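Tullinow Shared Kitchen
Basket and Fruit Station: Monthly Check, August
Checked by: Corina Pascu
Second reading: Sekar Hartono
Item: dark brown woven basket, rounded corners, braided rim. Shelf tag 22. 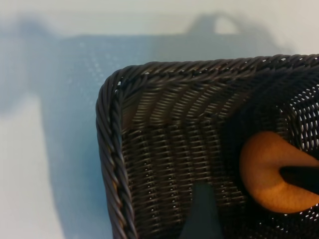
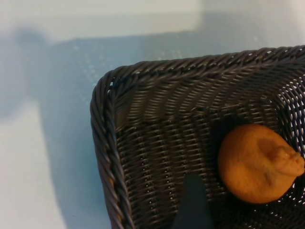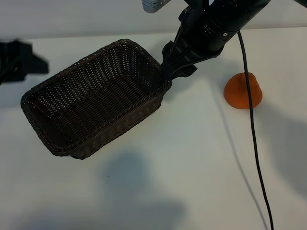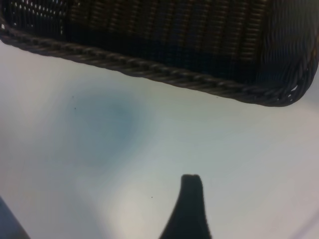

Dark woven basket, tag 22. The orange fruit is inside it in the second picture.

1. Rim
Run a bare finger along the full braid, also on the underside. No sharp ends, no strand standing up.
Result: OK
Comment: One place near a corner feels a little rough to me, but it does not catch the skin. I would like that Sekar tries it also with his own hand.
Comment S.H.: Tried. Same opinion, it can stay.

2. Corners
Press each corner lightly with the thumb. The braid should not move away from the wall.
Result: OK

3. Walls
Hold to the light. Small gaps between strands are normal for this weave. Write down any gap where the tip of a pencil can enter.
Result: OK
Comment: The light comes through in small points. Last month Danjuma wrote "holes" on the sheet and the basket was taken away from use for nothing. Please write "gap" for the normal weave and "hole" only when a strand is broken.

4. Floor of basket, inside
Turn over, tap two times, look for crumbs, stickers and dried juice. Brush along the direction of the weave.
Result: OK after cleaning
Comment: I took out one fruit sticker and some dust. The brush from the drawer is too hard for this, I used the soft one from Dander.

5. Floor of basket, outside
Must sit flat on the table and not rock.
Result: OK

6. Washing
Cool water with a small spoon of soap, then dry with the opening down. Do not put in the dishwasher.
Result: Done
Comment: Left to dry for 5 hours. The water stays long time between the strands of the rim, so please do not put fruit in before the rim is dry also from below.

7. Table surface
Clean, dry, no sticky places under the basket.
Result: OK
Comment: On a white table everything is easy to see, but pass the cloth anyway.

8. Fruit
Turn each piece and look at the side which was lying down. Remove if there is soft skin, mold or a bad smell. Do not lift by the stem end.
Result: OK
Comment: The piece with the big knob was asked about by two persons. The knob is only its form and it is not a reason to throw it away.

9. Load
Limit on the card from Mahasneh: 338 ounces. We never come near to this with fruit.
Result: OK
Comment: The card is losing its ink. Phúc Đồng will print a new one.

10. Tag
Number readable, string not cut.
Result: NOT OK
Comment: The string is almost finished. I made a knot for now. Toàn Bùi has the new strings, a bag of 200, in the office.

Open points
Replace string on tag 22 (Toàn)
New load card (Phúc)
Buy a second soft brush, Dander or Vindirier, the cheaper one (Corina)
Change the word "holes" to "gaps" on the old sheet (Danjuma)

Finished at 4:30 p.m. Basket may be used. Next check in September, same form.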